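Textbooks > Textile Care and Linen Handling > Part Two > Chapter 5

Chapter 5
Sorting and Folding Small Flatwork

Tomás Madigan and Áine Breathnach

5.1 Scope of the chapter

Small flatwork covers the cloths, hand towels, napkins and wipes that pass through a laundry in large numbers and are seldom given much attention. Chapter 4 dealt with sheets and table linen, which are fed to an ironer under tension and leave it already squared. Small pieces come out of the dryer crumpled, often wrapped around one another, and have to be opened before any fold can be made. In the time studies at the Plekilville plant, opening took longer than folding for every class of piece under 10 ounces.

The chapter follows the order of work on the table: separating, finding a corner, spreading, folding, stacking. Stain grading is left to Chapter 10.

5.2 The state of the piece on arrival

A piece is described as bunched when no full edge lies flat, as draped when one part is spread and the rest hangs or trails in folds, and as open when all four corners can be seen. Most pieces arrive bunched. A draped piece is halfway to open, and the worker should keep whatever part is already spread instead of gathering the cloth up again.

Terry and other textured fabrics behave differently from plain weaves. They hold a shallow wrinkle, they grip the table, and they do not slide out from under another piece without dragging it along. When a smooth cloth lies over a textured one, the smooth cloth is taken first. A colored border or stripe helps here: it marks the edge of the piece and can be followed by eye toward a corner even where the body of the cloth is covered. 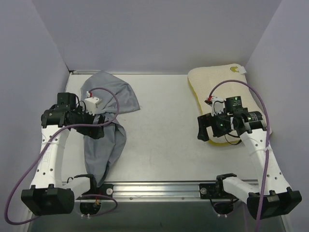
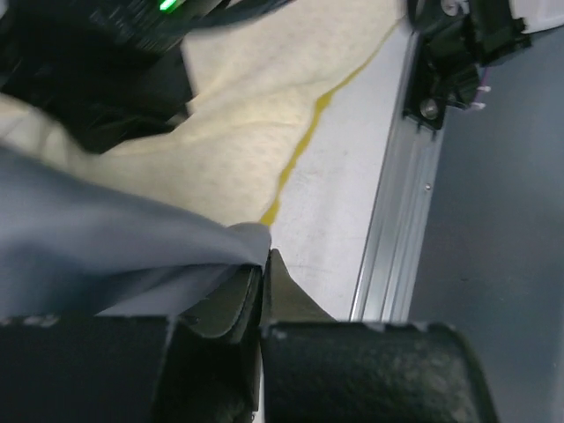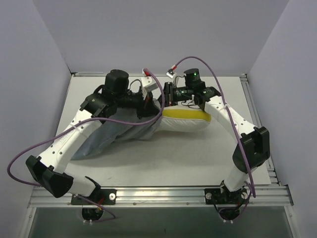
Figure 5.1. Cloths before folding. Top: a gray cloth, bunched and twisted. Center: a blue-gray cloth held at a pointed corner, over a cream fabric. Bottom: a blue-gray cloth beside a white item with a yellow stripe.

5.3 Choosing the point of hold

The first hold decides how many further holds are needed. A hold in the middle of a cloth lifts it into a cone, and all four corners drop out of reach. A hold on an edge gives one straight line to work along. A hold on a corner is best, as the second corner can be found by running along the hem.

Darragh Mac Carthaigh, whose notes on the Memon laundry are drawn on throughout this part, recorded 3885 first holds over one March. He classed them as corner, edge or body. Body holds were the most frequent among new workers and nearly always led to the piece being put down and taken up again.

5.4 The table

The surface should be light in color, flat, and free of seams that catch a hem. A dark cloth on a pale surface shows its outline clearly — a pale cloth does not, and for mixed loads a mid-gray top is a fair compromise. Table height is treated in Appendix B.

Terms introduced: flatwork, bunched, draped, open, body hold, hem run.

© 2000 Urkau Technical Press | Contact the publisher | Back to top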